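Open day at Pawlak draws a crowd to Tireddale

Posted 18th August

Pawlak opened its Tireddale workshop to the public for the afternoon and 300 people came through, a lot more than the parking lot could take. Cars down both sides of the street by lunch. Two buses from Bonetstead, one from Costport, the second one late.

Main draw was the laundry bench. The company is teaching robot arms to fold clothes and visitors got to see how the training gets done, by hand, with a gripper you hold yourself and a camera riding along on it. Short line at first, then a long one. Turns of five minutes each, kids included.

"Folding a towel is easy. Sleeves are where everybody gets stuck," said Danuta Głowacki, who runs the bench. She had people start with the fingers open, come in low over the fabric and close slow. Most went to fast on the first try — she says the staff did the same back in March when the project started.

Pale fabric under the open gripper at the laundry bench, lights down low: 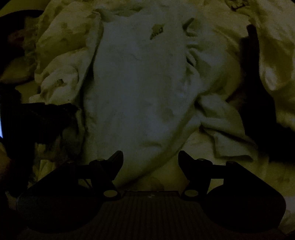

Other stops on the tour

The arms themselves were running in the back room, behind a rail, 20 visitors at a time. Folding demo every half hour. One was skipped for a software restart, no big complaints. Coffee ran out before the last group, which did get complaints.

Irena Głowacki, Danuta's sister and head of the workshop, took questions by the door. Jobs came up first, then price. She would not give a price. On jobs she said Pawlak wants to hire more people for the hand-held work this fall, part time, no experiance needed, and that sign-up sheets are at the front desk.

The Costport shop does not have an open day planned yet. School groups can ask for a weekday tour by calling the Tireddale office.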